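Kudo Blue Table Cover, large size

Item number: 3804
Sold by: Plulham Home and Workroom
Availability: in stock, ships from our Bridness store

The Kudo is a plain table cover for people who use one table for many kinds of work. You can put it on the dining table in the morning, do your sewing, sorting or repairs on it, and fold it away before dinner. Inside its red-and-white patterned edging it has one color, without printed lines, so small things are easier to find on it.

We started to sell this cover in September, after many customers asked for something larger than our desk mat. The desk mat is still available, but it covers only the place in front of one person. With the Kudo, two people can sit on opposite sides of a table and both have enough space.
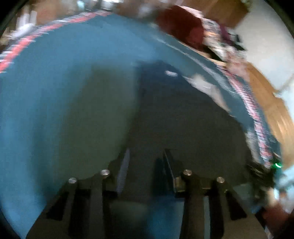
Color is the question we receive most often. The Kudo comes in blue only. We tried a gray sample and a cream sample in the store, and the gray one made dark tools difficult to see, while the cream one showed every mark. Blue was the best for both. A very dark object, charcoal or nearly black, still stands out clearly on a blue surface, and this helps when you look for a black cable or a dark button among other things. Please note that the color on your screen can be a little different from the real cover, especially in the evening under a warm lamp.

Size and weight
Length: 234 cm
Width: 140 cm
Weight: 464 g
Corners: 4, all rounded and hemmed

How to use it
Lay the cover on a clean, dry table and smooth it with your hands from the middle to the sides. It may hang over the edge on a smaller table. If you do not like this, fold the extra part under. Please do not put hot pans or a hot iron on it. For cutting with a knife you need a separate cutting board on top.

Care
Machine wash at low temperature with similar colors. Wash it one time alone before the first use. Hang to dry. Fold lines from the package become flat after a few days on the table, or you can press them from the back side with a cool iron.

From our customers

"I use it for mending clothes on Sunday and my daughter uses it for her school projects the rest of the week. I would like it also in a round shape."
Thérèse Vachon

"Good size. The hem is straight and strong. The package was larger than I expected, so measure your mailbox."
Kaede Yoshida

Goes well with
Grirnivix storage tray, low model
Grirnivix table clips, set of 4
Kudo desk mat, blue

Returns
You can send back an unwashed cover within 30 days. Please keep the paper band with the item number and put it in the package with the cover.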